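4.2 Two-arm basket lift

Before starting, read the battery rules in section 2. One team member stays at the stop switch for the whole run.

1. Place the loaded basket on the floor within reach of both arms.
2. Set the grip force to 17 in the Drolotier panel.
3. Bring one gripper to each side of the rim.
4. Start the lift – both arms together.

Caution: Keep camera cables clear of the wheels.
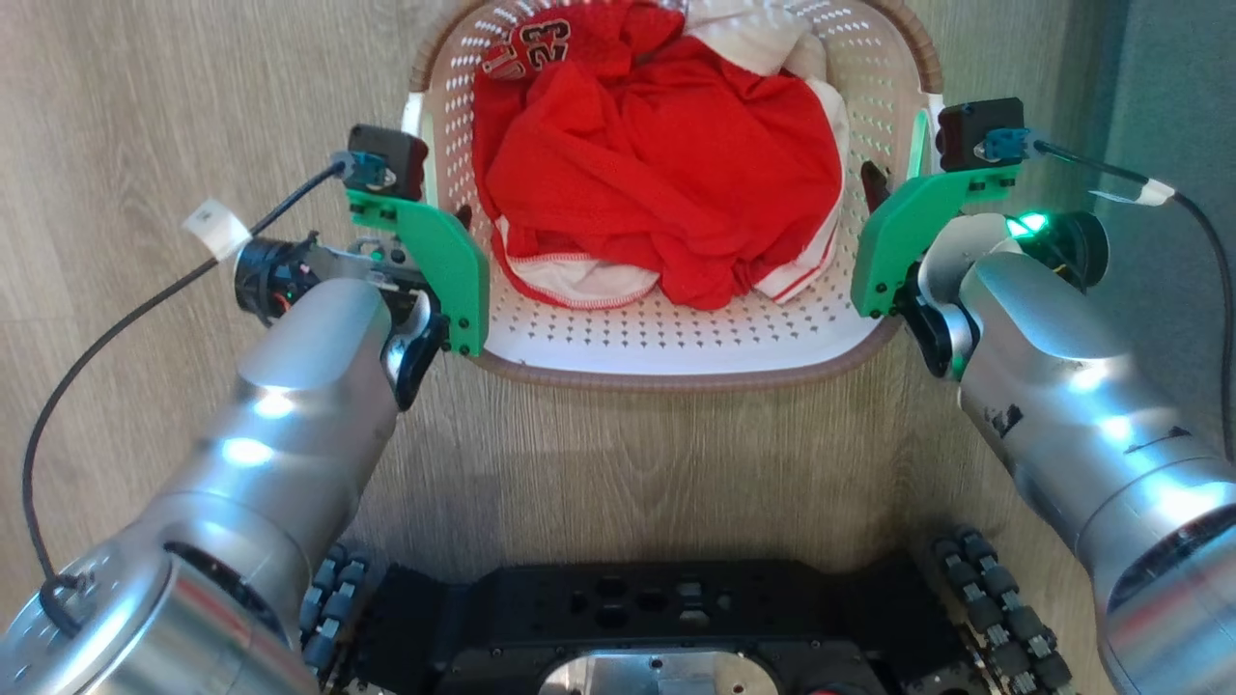
What if one arm reaches the rim first?
Hold it there and bring the other arm in. Do not lift until both grippers report contact.

Note: The lift pauses for up to 32 seconds after a fault. Enter the fault code in the club log, then tell Fathima Paul before restarting.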